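4.2 Repair intent and repair behavior

Claims about the repairability of desktop computers usually rest on surveys that ask owners what they would do if a part failed. We doubt that such answers tell us much. In the first wave of our study, 582 households in Stimirholm were asked whether they would replace a failed part or the whole machine, and a large majority chose the part. The same households were then followed through their own repair and purchase records. The gap between the two sets of answers was wide enough that we no longer treat stated intent as a usable stand-in for behavior.

Part of the trouble lies in the wording. The Brolteo questionnaire, which we used so that our results could be set beside earlier ones, asks whether a computer "can be opened and repaired by its owner." Most respondents said yes. Follow-up interviews suggest that many of them were answering a question about screws. A desktop case does open easily, and the power supply is a separate unit (Figure 3). Neither fact says whether a matching part is on sale, what it costs, or whether the owner can tell which part has failed.
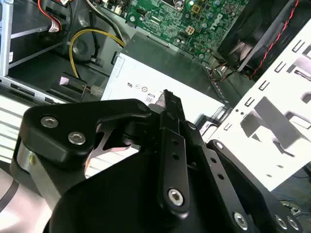

Figure 3. Open desktop computer case with the power supply unit visible.

Diagnosis is the easy bit, according to Sorrentino, and waiting for the part is what sends people to the store. We accept the second half of that remark. The first half fits poorly with our interviews, in which owners often named the wrong component and, in 11 cases, had already bought a replacement they did not need. Professional repairers may underrate a skill they use every day.

Price offers a weaker explanation than is often supposed. The Stasach index ranks parts by their cost relative to a new machine, and it assumes that owners compare the two figures before deciding. Only 7 of the interviewed owners described doing so. The rest spoke of lost files, of a child's homework, or of a machine that had felt slow for a long time and whose failure came as a kind of permission. An index built on price ratios will miss all of this, however carefully the ratios are worked out.

We should be equally careful with our own records. The second wave closed in December, when stores discount new machines heavily, and some replacements may reflect the sales more than the failures. Households that keep receipts may also differ from those that do not. Section 5 returns to both problems, though the data at hand allow us to settle neither.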